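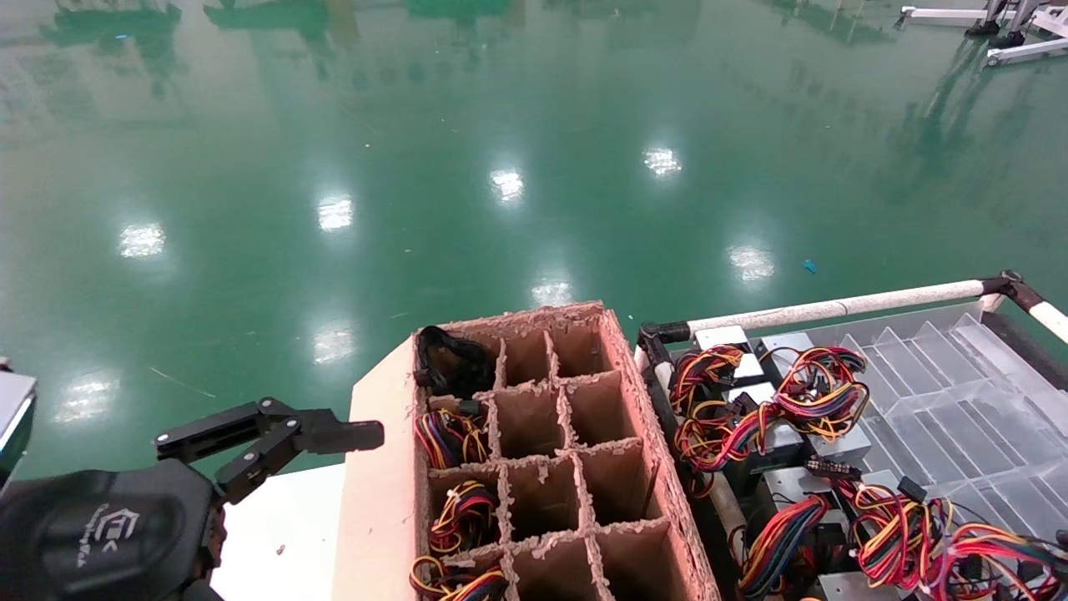 From: Annatjie Mabaso
Date: 9/17/24
Subject: Re: Lining shrinkage on the waxed jackets

Girish Bisht wrote:

> We have had jackets back from the Hurnard order with the lining pulling at the hem. The shell is fine. It shows after one or two cool washes, worst on the longer sizes. Is this the cloth or the way we cut it? Le Goff say their viscose twill is within tolerance and I have no reason to doubt them. Also, can we keep the same lining for the January run or should I look at the polyester from Clundis?

Girish,

I think it is both, but mostly the cutting. I washed three panels of the viscose at 30 degrees, line dried them and pressed them under a cloth. They lost 3 per cent in the length and almost nothing across. On a back panel of 400 mm that is 12 mm, and our pattern only allows 10 mm of ease at the hem. The rest has to come from somewhere, so the hem turns up.

The shell does not move by any amount I can measure. Any lining that shrinks will show the same fault, sooner or later.

What I would change, in order:

1. Steam the lining before cutting and let it lie flat overnight. Do not cut straight from the roll, as it is wound under tension and will relax on the table anyway.
2. Add a proper jump pleat at the hem. The present fold is too shallow – I would go to 20 mm on all sizes, and a little more on the long.
3. Put a centre back pleat in from the neck to the waist, tacked at both ends. This does nothing for shrinkage in the length but stops the strain at the armhole, where two of the returned jackets had started to go. 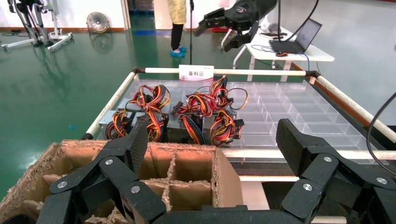 4. Check the sleeve lining separately. It is cut from the same cloth and has even less ease than the body.

On the Clundis polyester: it is stable in the wash and cheaper, but it slides over knitwear less well than the viscose and it builds up static in dry weather. Their sample was the 220 cm width, which wastes a fair bit with our present lay. If you want to try it, I would use it in the sleeves only and keep viscose in the body.

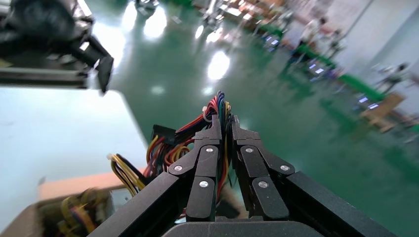 The care label also needs another look. It says cool wash, and a waxed shell should only be sponged down. I know Vurance asked for the wash symbol on their batch, but theirs was the dry finish and the label seems to have been copied across to everything else. Sponge clean only, no tumble drying, no ironing on the outside.

For the jackets already returned, unpick the hem, let down what is there and face it with a strip of the same lining. Most have enough turning left to do this. The two with armhole damage want a new back lining.

I can send the altered hem pieces for the medium and the long. The small I have not graded yet.

Annatjie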